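Tunlow Toy Library - the play kitchen boxes
26 June 2021

We sorted the kitchen boxes again in March, after they came back from the Amholm playgroup with half the plates in the wrong bags. There are 18 boxes on the shelves now, up from 9 when we moved to Sevgate Road. Notes on what goes where are below, for anyone borrowing or helping on the desk.

Borrowing

Each box goes out for 4 weeks. The card inside the lid lists the contents. If something is missing, write it on the back of the card and tell us when you return it. Please don't swap in a piece from home - it makes the next check harder.

Washing

Plates, dishes and colanders go in a bowl of warm soapy water and are left on the rack overnight. Play food is wiped with a cloth. Anything with a paper label is wiped round the label only. Split or chewed pieces go in the tub under the desk.

Setting the table

Shirin Mohammadi runs the sorting table and prefers everything tipped out and spread before it is checked against the card. Fruit first, then bottles and packets, then dishes by size. The strawberries get mixed up between boxes more than anything else, and there are two out here near the lavender plate, with the red ketchup bottle lying across it. The orange slice belongs with the fruit as well.
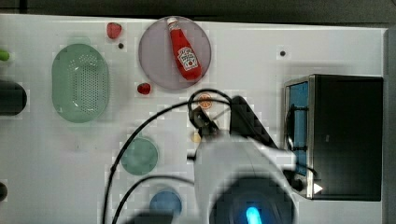
Colanders are kept with the dishes and not with the pans, which is a change from last year. The old cards still say pans. The pale green oval one is easy to pack if it goes in first and the small pieces sit inside it. Round dishes go on top, then the plate.

Still wanted: toy cutlery, egg boxes, and lids for the Kazemi saucepans.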